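Tusness 双格金属收纳槽(灰色)
货号 3334
首页 > 桌面与抽屉 > 金属收纳 > 双格系列

家里总有那么一个地方,钥匙、胶带、孩子的积木、不知道哪年买的墨镜,全都往那儿一放,过两天再找就得翻个底朝天。我们自己家也是这样(说出来有点不好意思,做收纳的人家里也乱),所以当初跟 Istero 工坊商量做这只收纳槽的时候,心里想的就是这么一件朴素的事:给零碎的东西一个够大、够结实、伸手就够得着的去处。

它是一整只灰色的金属槽,中间用一道斜面隔板纵向分成两格,后格窄一些,前格宽一些。很多客人第一次看到,会问隔板为什么是斜的。最早的样品用的是直板,放在桌上试了一个冬天,Shadi Farah 天天抱怨,说小东西一滚到板脚就抠不出来,指甲都劈了两回。后来改成斜面,手顺着板子往下一滑,东西就到了指尖,改完之后他再也没提过这件事。前格的左侧壁也往里收了一点坡度,道理是一样的。 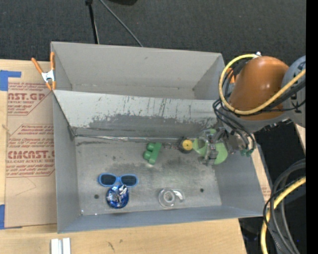
前格是每天用得最多的一格,我们建议把手边常拿的、形状不规整的小件都放进去,不必讲究排列。槽底是平的,地方也宽裕,东西摊开来放,一眼就能看全,拿哪件都不用先挪开另一件。像透明的胶带座这种东西,平时往抽屉里一塞最容易看丢,搁在灰色的金属底上,旁边再有一副蓝框墨镜、一块绿色积木,颜色一衬,找起来就省心多了。后格我们更愿意留给扁一点、长一点的东西,比如信封、尺子、卷起来的图纸;也有不少客人喜欢让它空着,专门接当天从口袋里掏出来的杂物,晚上再慢慢归位,这也是个很好的习惯呀。

关于表面,想多说几句。这只槽子没有喷厚漆,用久了一定会留下痕迹:隔板上会有细细的划痕,槽底会磨出深浅不一的印子,常放东西的地方颜色会暗一些。我们店里那只样品从来没有换过新的,就是想让大家看看它用旧之后是什么模样。有的客人很喜欢这种旧旧的样子,说像老车间里的工具槽;也有客人希望它一直光光亮亮的,那我们会诚心建议您看看同系列的 Haddad 喷涂款(货号 3658),颜色有三种,底部更耐刮,就是手感没有这一款这么实在。两款尺寸相同,可以并排放。

放在哪里合适呢?玄关柜、书桌、孩子的游戏桌、缝纫台,我们都见过。浅色的木桌面和它很搭,灰色压得住,又不会显得冷。如果您家的木桌面比较娇气,建议在槽底下垫一张薄毛毡,挪动的时候轻轻抬起来,别拖着走。毛毡可以在结账页面加购,下单时写上桌面颜色,我们会尽量帮您挑一张接近的。

打扫很简单。先把东西都拿出来(这一步往往最花时间,因为总会翻出点什么,忍不住就坐下来看了),用软布蘸一点温水和中性洗洁精,从隔板上沿往下擦,再擦槽底,最后用干布擦一遍。请不要用钢丝球,也不要用含氯的清洁剂。隔板根部容易积灰,可以用旧牙刷顺着刷一刷。擦完请敞着晾一会儿,再把东西放回去。

几位老客人的留言,征得同意后放在这里:

“我买来放孩子的小玩具,原来以为他会嫌它不好看,结果他每天自己往里面扔,扔得咣当响,声音是大了点,可是地上干净了。”

“后格放信,前格放一切。先生说这叫没有收纳,我说这就叫收纳。”

“隔板的边打磨得很仔细,我特意用手摸了一圈。只是比想象中沉,一个人从箱子里搬出来要当心腰。”

最后这位客人说得对,它确实有分量,收货时请尽量找个帮手,或者先把纸箱侧面划开,再平着抽出来。划箱子的时候刀口浅一点,里面只包了一层纸。

订购与配送
现货由 Kirerura 仓库发出,下午三点前付款的订单当天打包。二月份工坊要检修设备,那个月的订单会晚一些寄出,请您多包涵。这一批共做了 681 只,售完之后下一批的灰色可能会略有深浅差别,想凑成一对的朋友最好一次买齐。一次订购满 100 只的学校或工作室,请直接写信给 Nour Tannous,她会给您单独报价,也可以商量隔板的位置。

退换
收到后如果觉得大小不合适,没有使用过的都可以退换,纸箱请先留着。运输中磕碰变形的,拍张照片发给我们,我们补寄一只新的,旧的您留着装园艺工具也好。

同系列
Haddad 喷涂双格收纳槽,货号 3658
薄毛毡垫,配双格系列
单格浅槽,暂时缺货,可登记到货通知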